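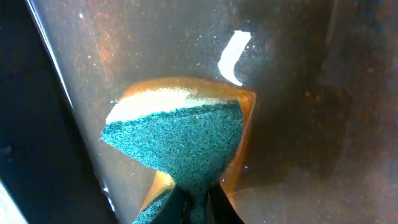

Wrist camera, sponge in the fingers, midway through my month with Gokeo Grip 2.

Review: Gokeo Grip 2 (grasp planning and force control software)

I bought a license for Gokeo Grip 2 in January with my own money, a sentence I include so you can calibrate how badly I want it to be good. I have been running it on one arm with a parallel gripper and a small wrist camera, doing sink and countertop work: sponges, cloths, cups, the odd spatula. My previous setup was the open planner everyone uses plus a folder of scripts I had written over three years and could no longer explain.

The short version is that the perception is very good, the force control is good once you stop believing the defaults, and the tooling around both seems to have been put together by people who were late for a train.

Installation

The installer asks for your arm, your gripper and your camera, then downloads for a while. Mine took 40 minutes, most of it on a package called "assets" that turned out to hold the meshes for every gripper Gokeo supports. There is no way to download just yours. I now own a very complete library of suction cups.

Hand-eye calibration is the best I have used. You wave the arm at a printed board, it picks its own poses, and it tells you when it has had enough. It also tells you which poses it threw out and why, in plain words ("board too tilted", "motion blur"). My old routine reported a single number and let me wonder. I redid the calibration twice out of suspicion and got the same answer both times.

The one snag is that it saves the result under a name made of the camera serial number and a timestamp, and the planner loads whichever file comes last alphabetically. I spent an evening planning grasps from a camera position I had abandoned the week before. Rename your files or delete the old ones.

Perception

Close-up work is where most segmentation packages give up on me. The wrist camera gets within a hand's width of the object, the object fills the view, and the software decides it is looking at a wall. Grip 2 mostly doesn't. It keeps a running model from the approach and carries it through the last stretch, so by the time the fingers close it still knows where the thing ends.

The sponge at the top is a fair test. It's the ordinary kitchen kind, green scouring pad on one side and yellow-orange foam on the other, and the background is gray, shiny and covered in rusty little speckles. Older versions of my own pipeline would have labeled the two layers as two objects and then tried to pick up one of them. Grip 2 called it one object with two materials, and there is a setting to choose which material the fingers should prefer. I have never seen that setting anywhere else and I would now be annoyed to lose it.

Reflections are handled less well. A shiny surface next to a bright object picks up some of the object's color, and the mask creeps out over the tint. You can watch it do this in the viewer, growing a soft orange skirt on the right side of the foam. The fix is a slider called "boundary skepticism", which I assume was named on a Friday sort of afternoon. I keep it near the top of its range. Too high and it starts shaving the corners off real objects, so cups need their own profile.

Small clutter is ignored by default, and for kitchen work that's the right call. There was a curved white scrap of something just past the sponge and the planner never gave it a thought. If you do want scraps picked up, there's a minimum size field, and lowering it produces grasp proposals for every speck of rust in sight. I did this once and got 118 candidates, ranked.

Planning

The planner is fast and a bit smug. It offers a grasp, a confidence score and a little preview animation in which everything goes beautifully. For rigid things the preview and the result agree well enough that I stopped watching it.

For soft things the preview is fiction. It knows the sponge will squash, and it draws the squash as a tidy, even dent across the middle. What I have in the picture is a sponge pinched in at the waist and twisted so that the top half flares one way and the bottom half folds off to the left. The planner's record for that grasp reads "nominal deformation". I have taken to using the phrase around the house.

To be fair, predicting how foam bends is hard, and I didn't buy this expecting a physics textbook. What I did expect was for the software to compare the shape it predicted with the shape its own camera can see, and say something when they are this far apart. The data is all there. There's even a panel called "Post-Grasp Check". It confirms that the gripper contains an object.

You can write your own check through the scripting interface, and I did. It takes the mask before and after closing and flags any grasp where the outline changes too much. It's 40 lines of Python with the comments left in, and it belongs in the product.

Force control

The defaults are too strong. I suspect they were tuned on boxed goods, where squeezing harder is rarely a mistake. With the factory "soft object" profile the fingers close until the force curve flattens, but foam's curve keeps climbing in a lazy way for a long time, so the controller keeps squeezing in search of a plateau. You end up with an hourglass.

Things improved a lot when I switched the stopping rule from "plateau" to "first contact plus travel" and set the travel by hand. That option is in the advanced menu, behind a warning that says it may reduce grasp security. It may. I've had more slips than before, though I can live with picking up a sponge twice.

Once tuned, the loop itself is lovely. It is quiet and doesn't chatter at contact, and it recovers sensibly if you push on the object. I ran it side by side with Herkbridge's controller, which I had on trial, and Herkbridge was quicker to settle but buzzed audibly against anything hard. Herkbridge also has better documentation, by which I mean it has documentation.

Logging and the viewer

Every grasp produces a recording with camera frames, joint states, forces and the planner's reasoning, all on one timeline. Scrubbing through it is a pleasure. I found two bugs in my own code the first day just by dragging the cursor back and forth.

Storage is another matter. The recordings are never cleaned up, and there's no retention setting I could find. I discovered this when the disk filled at around 3000 grasps and the planner reported "gripper unavailable". The gripper was fine. It had nowhere to write down that it was fine.

Export goes to Gokeo's own format or to a CSV with the units left out. The Pandey converter reads the former and turns it into something normal people can open, and I'd get that before you need it.

Compared with the rest

Hevska is the obvious alternative, and if you handle mostly boxes and bottles I would take Hevska. It costs less, the planner is every bit as good on rigid shapes, and the updates don't rearrange the menus. It's hopeless up close, though. Once the camera is near the object it freezes its last good estimate and goes in on faith.

Herkbridge is force control only, so you would be pairing it with somebody else's eyes. That may turn out to be the best combination of all. I haven't tried it with Grip 2 because the two disagree about who owns the gripper connection, and Gokeo support's advice was to restart both.

Support in general: polite, answers in a day or so, fond of restarting both.

What I'd change

Ship a foam profile. Have the post-grasp check look at the shape. Let me delete old recordings from the viewer. Put units in the CSV. Load the calibration I selected.

Good: calibration, close-range perception, material preference setting, the timeline viewer.
Bad: stock force profiles, soft-object preview, disk habits, file naming.

Rating: 4 out of 5, with one of those points on loan until they fix the calibration loading. I renewed the license.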